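4.2 Keeping, moving and giving away: the objects of the dead person

In the interviews of the second round, the participants spoke more about things than we had expected. Our guide contained only one question on belongings ("What did you do with his or her things?"), and it was placed near the end. In the group from Elov, most of the participants came to this topic before we asked. For this reason we coded the passages on objects separately, and we report them in this section.

The sample for this part consists of 23 bereaved adults. All of them had lost a partner, a parent or a child between 3 and 9 months before the first interview. Those who had lost a child were a small group, and we do not compare them with the others. We only mention when a statement comes from this group.

4.2.1 The first weeks

Most participants described the first weeks as a time when nothing in the home was moved. A coat stayed on its hook, a pair of glasses stayed on the shelf. Several said that they did not decide this. They simply walked past the thing every day. One widow (E7) told us: "I cleaned under his slippers. I lifted them, I cleaned, and I put them back in the same place." We found similar small routines in many interviews, and we call them holding routines. They take little time, and the participants often did not mention them to their family.

The earlier literature sometimes reads this behavior as avoidance. Our material does not fully support this reading. Participants with holding routines also talked openly about the death, visited the grave, and handled the papers for the bank and the pension. It seems possible to us that a person can accept the loss in one area of life and keep it waiting in another area. We return to this point in the discussion.

4.2.2 Pressure from others

The second theme is pressure. It came mostly from adult children and from brothers and sisters, and usually it was meant well. The relatives offered to come with boxes, or they proposed a date. In the Dillix group, where many families live close together, this happened earlier than in the Elov group. One participant (D2) agreed to a date in August and then canceled it the same morning. She said that she was ashamed in front of her sister for a long time after this, and that the shame was harder to speak about than the death.

We noted a difference between help with sorting and help with removing. When relatives sat down and looked through things together with the participant, this was remembered in a positive way, even if very little was thrown out. When relatives carried things to the car, it was often remembered as a second loss. The size or price of the object played almost no role. One man was angry about a jar of buttons.

4.2.3 Household objects in use

Clothes and photographs are studied quite often. Objects for the kitchen and the table are studied less, although in our interviews they were named more often than jewelry. By household objects we mean cups, bowls, trays (Figure 1), tools, bed linen and similar things which have a daily use. Such an object does not only remind a person of someone. It also asks for a decision each time when it is needed: to use it, or to take another one.

Participants solved this in different ways. Some took over the object and used it themselves, and they described a feeling of company. Some kept it but did not use it anymore. A third, smaller group used it only on certain occasions, for example on the birthday of the dead person or when guests came who had known him or her. One daughter (E15) serves tea in her mother's cups only to her aunt. For everybody else she takes the white ones.

Figure 1. Lacquered tray with painted flowers, as a type of household object.
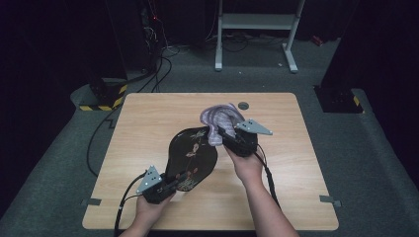

4.2.4 Giving away

Giving away began later than we assumed when we planned the study. At the first interview, only a few participants had given away more than one or two objects. The receiver was important to them. Many waited until they knew a person who "should have it", and they could explain this choice in detail. Donation to an unknown receiver, such as the charity shop in Evovska, was described as easy for clothes and difficult for anything that had been touched every day.

Three participants regretted that they had given something away. In all three cases it had been done in the first month, and with the help of a relative. We cannot say from this material if the early time or the presence of the relative was the reason. For support groups, it may be useful to tell the members that they are allowed to wait with this task, and that a storage box in the cellar is also a decision.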